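Jun 15, 2026

Stotau diary, kitchen run, second week

Finally got the marble bench scenes going on Stotau this morning, arm and all, and I've been glued to them since breakfast.
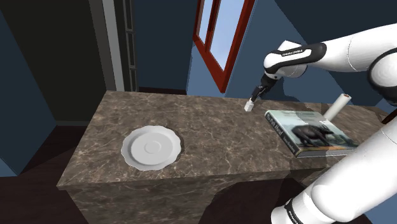
Barrett Pennington reckons I should stop admiring the renders and look at the failures first, and he said the average success rate is the least interesting number I'll produce all month. Fair enough. He's been saying it since Skenemia and I've been nodding since Skenemia.

So, failures. I had 500 episodes queued overnight and 497 came back, the other three died on loading and I can't be bothered chasing them until tomorrow (memory again, I'd put money on it). Every episode is the same job: go to the little white block near the back of the bench, pick it up, put it on the plate. What changes is everything else. The clutter, the wall colour, the light, the stone, where the viewpoint sits. The idea I'm testing is whether a policy trained with all of that shuffled about holds up better than one that only ever saw a plain grey bench, and whether you can pin the benefit on one kind of shuffle or whether you need the lot.

First surprise – the stone hardly matters! I'd have sworn all that veining would wreck the plain-bench policy and it barely flinched. What does hurt it is shadow. When the arm throws a dark patch over the wall and the counter, the plain one hesitates above the block, drifts a bit, comes back, drifts again. It looks like someone trying to remember if they locked the car. The shuffled one mostly goes straight down.

Second thing, and I don't like this one as much. Both of them get worse with a big object lying flat on the right half of the bench. I've got a thick book there with a rhino-looking beast on the cover, and my first guess was that the picture was distracting them. Swapped the cover for flat grey in a small side batch and got the same misses. So I think it's the size of the thing, or the arm passing in front of it, and I'll have to separate those two properly before I go telling anyone about it. Wrote "SEPARATE THESE" on the whiteboard in the angry red marker.

Spent the arvo arguing with myself about the seeds. I've only got 2 per condition, which is thin, and Leilani Brannigan has already told me she won't put her name on a plot with error bars made of two dots. She's offered me her slot on Zamora for the rest of June, bless her, so I can bump it up to five if I behave and keep my jobs short. That means dropping the colour conditions for the walls. I'm a bit sad about it as they were my favourite, but they weren't showing anything.

Also found a dumb bug. Episode 731 from the old batch was counted as a success with the block resting against the outside of the plate's rim. The check only measures distance to the plate's centre and the cutoff was too generous, and with that scalloped edge you can be touching the plate and still be sitting on the counter. Tightened it, added a height check, re-scoring everything now. I expect both policies to lose a few points. If one loses a lot more than the other I'll be up late.

Still to do: fix the loader, re-run the book conditions with the book moved and the arm start pose changed, write up the scoring fix so Leilani doesn't find it on her own. And book the flu shot, third day running I've written that down.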